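Foren > Handgreifer & Teleop > Regeln und gute Praxis > Tücher falten, Mindeststandard

24.11.2018, von haslinger_u

Vorschlag für unsere Aufnahmeregeln, bitte zerpflücken. Stand jetzt:
1. Ein Stoffteil pro Durchgang, sonst nichts auf der Arbeitsfläche.
2. Beide Greifer von Anfang bis Ende im Bild der Kopfkamera.
3. Abbruch wird gespeichert und markiert, nicht gelöscht.
4. Nach 300 Durchgängen Backen neu kalibrieren.

Filitz hat 2604 Durchgänge ohne Regel 3 geliefert -- unbrauchbar für uns, weil keiner weiss was fehlt. 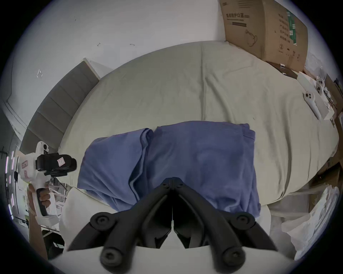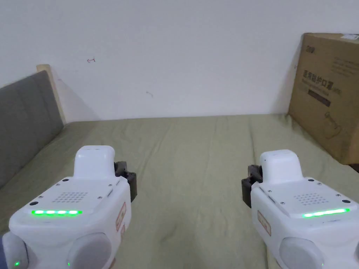
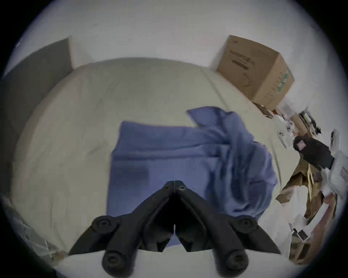
Bett mit Spannbezug, zwei Handgreifer, mehr braucht es nicht. Meine Frage ist eher Regel 1. Zählt Karton am Rand als "auf der Arbeitsfläche"? Bei Letari ja, bei uns bisher nein.

pushpa_s
Karton stehen lassen. Wohnungen sind nie leer. Wer alles wegräumt, trainiert fürs Labor.

manalo_r
Seh ich anders. Folie und Tüten müssen weg, die verfangen sich im Gelenk. Karton meinetwegen, aber dann im Protokoll vermerken.

pushpa_s
Ok, Folie weg. Protokoll macht doch eh kein Mensch.

manalo_r
Bei uns schon. Pflichtfeld, ohne das kein Upload.

maricel.a
Regel 4: 300 ist zu viel. Wir sind auf 170 runter, danach driftet die Öffnungsweite. Steht auch so im Drimholm-Leitfaden, glaub S. 182

haslinger_u
Leitfaden hab ich nur in der alten Fassung vom Juli. Gut, 170 nehm ich rein. Regel 1 wird geteilt: 1a Folie/Tüten runter, 1b Karton erlaubt mit Vermekr. Regel 3 bleibt, da diskutier ich nicht.

pushpa_s
Mit 1b kann ich leben. Neue Fassung bitte hier rein, nicht wieder per Mail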